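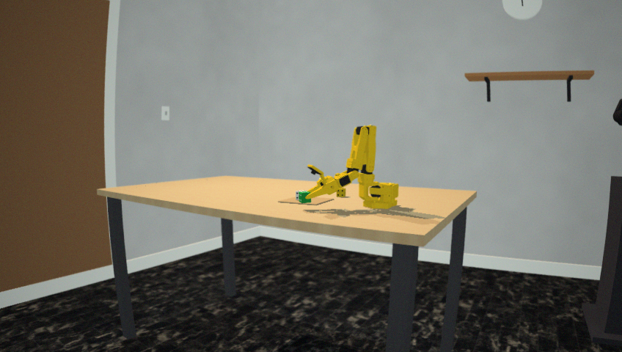 1/ Notes on wobbly tables, posted 17/09/2020 after one too many questions about the Skellano range. Wobble has two separate causes and people mix them up: uneven feet and racking. A table with a pale top on four dark gray metal legs, like this one, can suffer from either. The fix for one does nothing for the other.

2/ Test for feet first. Press down on each corner in turn. If the top tips toward your hand and a foot on the opposite side lifts, the feet or the floor are out. Mark the feet, rotate the table a quarter turn, press again. If the gap stays with the same foot, it's the table. If it moves to a different foot, it's the floor.

3/ Test for racking second. Put one hand flat on a short edge and push sideways, along the length. All feet stay planted but the top sways. Now do the same across the width. Write down which direction is worse.

4/ Racking lives in the joint between leg and top. A leg bolted through a small plate has a short lever arm against a long leg, so a tiny amount of play at the plate shows up as a lot of movement at the top.

5/ Check the screws. The Utard plates come with 4 screws each and the holes in particleboard strip easily. If a screw turns without tightening, don't go up a size straight away. Threaded inserts hold better and survive being taken apart for a move.

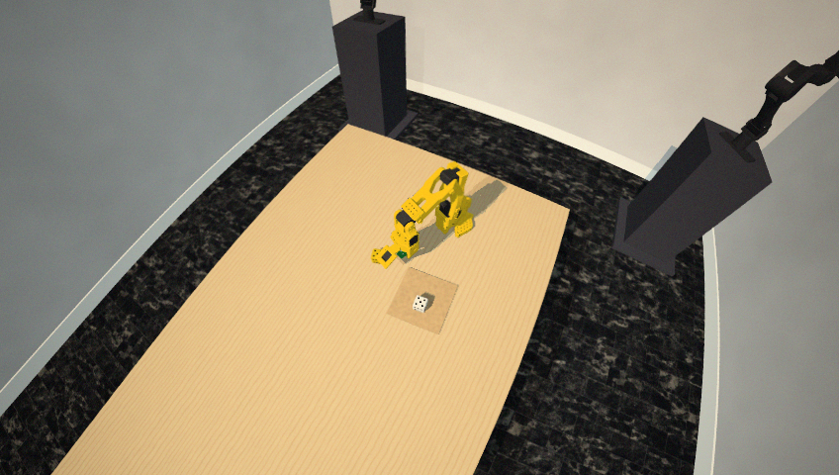

6/ Insert depth depends on the top. Measure the thickness at the plate position, subtract 6 mm, and treat the result as the maximum hole depth. Put tape on the drill bit. I went through a top in February by trusting my eye.

7/ Solid wood needs one more thing: slotted holes across the grain. A wide top can move up to 10 mm between a dry winter and a humid summer, and round holes will either split it or bend the plate. Particleboard moves far less and plain holes are fine.

8/ If everything is tight and it still sways, add a rail between the legs on the long side. Brillik sells a flat steel one. The shop in Ham cuts angle iron to length for less and it's stiffer.

9/ Adjustable feet go on last. Set them with the table in its final spot, then tighten the lock nuts. Repeat after 2 weeks if the floor is carpet.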